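3.2 O xadrez como padrão de uso corrente

A literatura sobre têxteis domésticos costuma tratar o xadrez como caso menor, situado entre a risca, que tem história militar, e o floral, que tem história sentimental. O xadrez tem sobretudo toalhas de mesa. Esta secção ocupa-se dessa modéstia e do modo como ela facilitou a passagem do padrão do tecido para a parede, o painel e o forro de gaveta.

O corpus provém dos mostruários da Natonent e da Hilby, duas casas que durante décadas copiaram os desenhos uma da outra com notável regularidade e igual indignação. Foram analisadas 35 amostras, distribuídas por 4 famílias: guingão, tartan, madras e uma categoria residual que os próprios fabricantes designavam por «fantasia» e que mantivemos, à falta de melhor e por algum respeito.

O critério de distinção é, em teoria, simples. No guingão, as faixas têm largura igual e a trama repete a teia; no tartan, a sequência é mais longa e, em regra, simétrica; no madras, a simetria depende da paciência do tecelão. Na prática, os catálogos chamam guingão a quase tudo o que caiba numa cozinha. O mostruário de Caldeira apresenta o mesmo desenho com três nomes e três preços, sem que o comprador pareça ter alguma vez protestado.

Mais interessante é o comportamento do padrão quando deixa o tear. No tecido, a zona de cruzamento resulta da sobreposição real de fios de duas cores, e a diagonal fina que ali se observa é consequência da sarja. No papel e no painel impresso não há fios a cruzar, mas a diagonal permanece – desenhada, a custo, por alguém que podia tê-la dispensado. A rotação do motivo, que no tecido exige corte em viés e desperdício, torna-se na impressão uma decisão gratuita, tomada por isso com frequência excessiva (Figura 1). 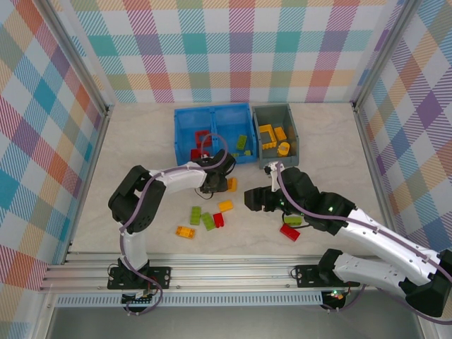

Figura 1. Xadrez policromático em três paredes: motivo ao alto na parede do fundo, em losangos nas laterais. Faixas de tracejado diagonal visíveis nos cruzamentos da parede do fundo.

A série Greleck, com uma tiragem de 3000 rolos, levou este princípio mais longe do que seria prudente. Cada desenho era vendido nas versões direita e inclinada, e o folheto recomendava combiná-las na mesma divisão «para maior repouso da vista». Não encontrámos testemunho que confirme o repouso. Encontrámos, em contrapartida, 8 reclamações relativas ao acerto dos cantos, todas arquivadas com a mesma resposta: o desencontro das faixas fazia parte do efeito pretendido.

A resposta merece alguma atenção. Na costura, o desacerto do xadrez é o primeiro sinal de trabalho apressado, e os manuais dedicam-lhe páginas severas. Transposto para a parede, o mesmo defeito passou a estilo no espaço de um catálogo. A secção 3.3 retoma o problema a propósito dos estofos, onde a almofada, por ser amovível, complica ainda mais a atribuição de culpas.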